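Home Rentals Tearoom Hall Checklists Contact

Cilness Tearoom - quarterly safety and cleanliness check

23 August 2022

Covers the serving room, the pantry and the back passage. Items are marked OK, FIX or WATCH. Comments follow each item where there is something to say.

1. Exits and passage - OK
Both doors open fully. The passage was clear apart from a stack of folded chairs, moved during the check.

2. Electric kettle and outlets - FIX
Cord on the older kettle is stiff near the plug. Take it out of service and use the Parri until a new one comes. Outlet covers are tight.

3. Hot water urn - WATCH
Tap drips after closing. Washer was changed last November. Drip pan in place.

4. Tables - WATCH
All stand level. White tops wiped down with Pustard cleaner, but faint gray smudges remain on one of them. Try a second pass with a soft cloth before ordering anything stronger. No scouring pads. 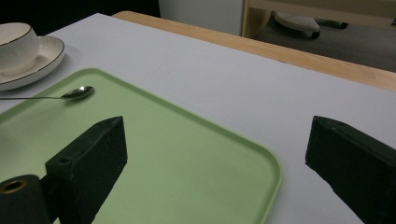

Pongsak Thongsuk

5. Cups and saucers - FIX
Went over the rims with a fingertip, 39 cups in all. Two are chipped and go in the discard box. The white ones with the thin rim line stay out of the microwave - the line may be metallic. Saucers passed.

6. Trays - WATCH
The pale green plastic tray has a faint dark smear on its surface. Wash it again and check it under the window. If the mark stays, use the tray for clearing only. Raised lips should be run over with a brush, as crumbs collect there.

7. Teaspoons - OK
Sorted and put back in the drawer. Keep them off the tray edge when carrying.

8. Floor - FIX
Mat by the pantry door curls at one corner. Tape it down or replace it with the flat Brelumach kind.

9. First aid box - OK
16 bandages, burn gel in date. Scissors missing last time, now back.

Items 2, 5 and 8 to be done before the next booking. Item 3 gets looked at again in two weeks.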